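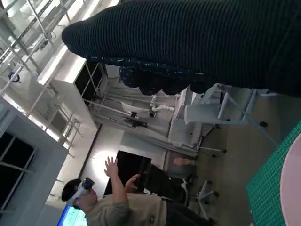 What should a small laboratory pay for first when it has money for robots but only a little of it?

In our experience the first purchase ought to be the parts that wear out, along with the hours of the people who will run the equipment, and the arm itself comes after that. The rest of this section sets out how we came to that view and how we would draw up the list if we were starting again.

Print this article | E-mail this article

February 2020
By Zdzisław Witkowska

4. Planning the purchase

4.1 Where the first budget went wrong

Our first budget was, I am a little sorry to say, a shopping list. We had written down the large things we wanted, put a price beside each of them, added them up and asked for the total. It looked very tidy on the page, and the people who read it were kind enough to say so. What it left out was nearly everything that makes a teleoperated set-up useful from one week to the next: spare fingertips, covers, cables of the right length, headset straps, the mats and bowls and other table-top odds and ends, and above all the time of the operator, who cannot be expected to stand with both hands in the air all day without a rest.

When we went back over the first year's spending we found that the main items, which is to say the arm from Jakari and the hand from Remeck, had taken 70 per cent of the money, while causing hardly any of our delays. The delays came from the remainder. A hand could sit idle for the better part of a fortnight over a fingertip that cost less than a decent lunch, and there was no line in the budget from which to buy another. I mention this at some length as I suspect a good many groups are in the same position and would like to know they have company.

4.2 Matching the hand to the task

The next question is what sort of hand to buy, and here we would urge patience. It is very tempting to go straight to a many-fingered hand, and there are jobs for which nothing else will do. But a great deal of table-top work — picking up a piece of fruit, say, and putting it in a bowl — can be done with a plain two-fingered gripper, and the two-fingered gripper is cheaper to buy, quicker to mend and far easier to explain to a new student. We now write out the tasks first, in ordinary language, and only then look at the catalogues.

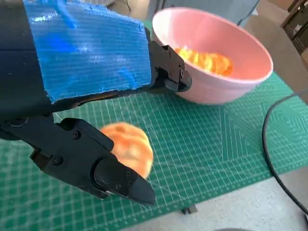 It helps to sort the tasks into those that need a firm pinch and those that need something closer to a grasp, and to count how many fall on each side. Of the 42 tasks on our own list, most were pinching tasks, and we had very nearly bought two expensive hands to do them. We bought one, put a pair of simple grippers on the order in place of the second, and moved the difference into spares. The supplier, Liro, was good enough to let us borrow a gripper before we committed ourselves, and I would encourage anyone to ask for the same. A week of use on one's own table is worth any number of data sheets.

Soft or easily bruised objects deserve a line of their own in the plan. They spoil, they have to be replaced, and they leave the fingertips in need of cleaning. None of this is dear, but it adds up over a long run of trials and it is a nuisance to find the money for it afterwards. We allow a small weekly sum for food items and a second one for tape, wipes and replacement screws, and we have yet to regret either.

4.3 The operator's side of the room

Planning tends to stop at the robot, and yet half of the system is the person driving it. Headset teleoperation calls for clear floor to stand on, a screen within easy reach for starting and stopping a session, and enough lighting for the hand tracking to behave itself. We had budgeted for one headset. We ought to have budgeted for two, so that a second person could be fitted and ready while the first was resting. Sessions are held to 20 minutes, after which people grow tired in the shoulders and the quality of the demonstrations falls away quite noticeably.

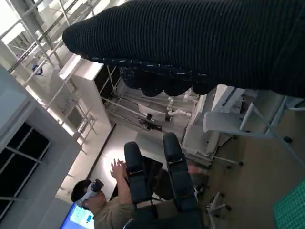

Furniture belongs in the same part of the plan. Chairs, shelving and storage rarely appear in a grant application, partly because they seem too humble to mention, and they are then begged from other rooms or done without. A sensible workspace costs little next to an arm, and it decides how many people can work there in comfort. We asked Safavi, who fit out workshops, to quote for ours, and the sum came to less than one set of replacement joints.

4.4 A suggested division

Figure 4. Order in which items should be settled when planning a teleoperation budget: tasks, operator time, spares and consumables, workspace, hand, arm.

Figure 4 gives the order we now follow. It runs more or less backwards from the way we did it the first time, and the arm comes last, once the reach and payload are known from the tasks. As a working figure we plan for roughly 500 hours of operator time in a year and let the spares budget follow from that, reviewing both each January. Groups with a single robot may find the spares share rather high — we did too, at first — and can bring it down once they have a year of their own records to go on. The running costs for that first year, broken down by month, are taken up in Section 5.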